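04/05/2021

Talked to the owner of the secondhand shop in Altham over the phone, between her customers. Bad line. Cleaned up a little.

She started with 2 racks and a card table. Shirts mostly. "People give away good shirts," she says. "Missing button, that's all." She does the mending herself, evenings, radio on. 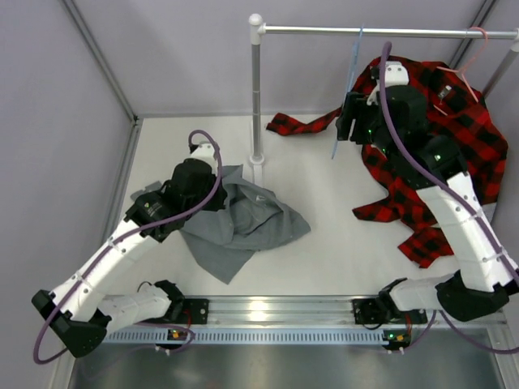 A regular from Yensuk told me later that the prices are fair but the opening hours are a mess, and that she once drove over in February to find the door locked. The owner laughs at that. "True. I was at the dentist."

Rent is the worry. It went up by 62 a month and she hasnt raised a price yet. "I sell a shirt for 5. Who pays 6 for used?" Some do, I say. Silence — then the shop bell, and I'm on hold.

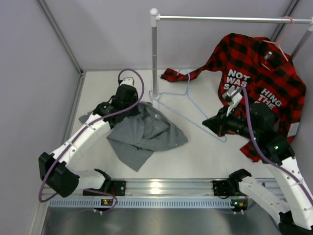
## What sells

Plaid, always. Plain gray, slowly. Coats only after the first frost. She logs every sale in a school notebook and last year it came to 1043 pieces. "My best year. I was suprised too."

Next is a Saturday-style market in Plakurau, if the permit comes. She'd bring the plaids.
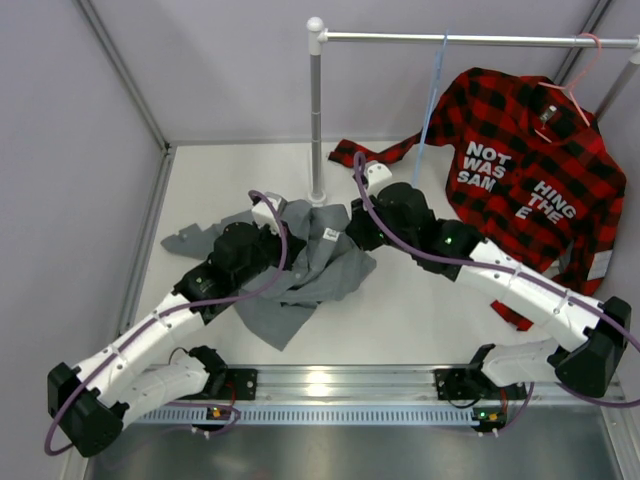 *Gray shirt, and a red and black plaid on the rack.*

She had to go. Somebody wanted a zipper looked at.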